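Início Explorar Notificações Mensagens Perfil

fio: a cama virou depósito e eu resolvi arrumar hoje, antes que março acabe e eu continue dormindo num cantinho do colchão

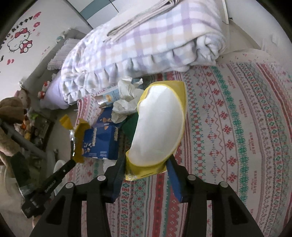
começou assim: eu ia só trocar o lençol. Só isso! Aí sentei, abri um pacotinho pra beliscar, espirrei, puxei lenço, puxei mais lenço, e quando vi já eram quatro da tarde

a rinite nessa época não perdoa, gente. Gastei uma montanha de lenço de papel e ainda largo tudo em cima da cama, como se fosse sumir sozinho

regra nova que inventei pra mim: comida não sobe mais na cama. A caixa azul de salgadinho vai pra cozinha e fica lá (me cobrem isso semana que vem, por favor)

embalagem amarela amassada: lixo. Papelzinho: lixo. Lencinhos: lixo lixo lixo. Enchi uma sacola inteira só com isso, que vergonha

agora o drama das cobertas. Tenho a colcha xadrez branquinha com lilás e azul, que eu AMO, e a manta listrada cinza. Dobro uma por cima da outra na cabeceira e vira aquele rolo enorme que come metade da cama

já olhei um baú da Kordale pra guardar as duas, mas custa quase 300 reais e eu teria que tirar alguma coisa do quarto pra caber. Fica pro próximo salário, ou pro outro

o lençol de bordadinho fica mais um dia, decidi. É estampa que imita ponto cruz, vermelho, verde e rosa, e combina com absolutamente nada do que eu tenho. Comprei na Pindeso por 53 e não me arrependo nem um pouco

o travesseiro lilás é o bom. O xadrez cinza é o de encostar na cabeceira pra ver série, não serve pra dormir, já tentei e acordei toda torta

e não, não vou tirar a Hello Kitty do guarda-roupa branco!! Minha prima pergunta toda vez que vem aqui. Ela fica, as flores vermelhas ficam, a boca vermelha também fica. O guarda-roupa é meu

faltam as gavetas, mas isso eu empurro pra depois da janta. Tem meia sem par ali desde a mudança, eu nem abro direito pra não ver

se alguém tiver dica de como guardar colcha grossa sem baú e sem saco a vácuo (o meu furou na segunda vez que usei), manda aqui embaixo que eu leio tudo enquanto o arroz cozinha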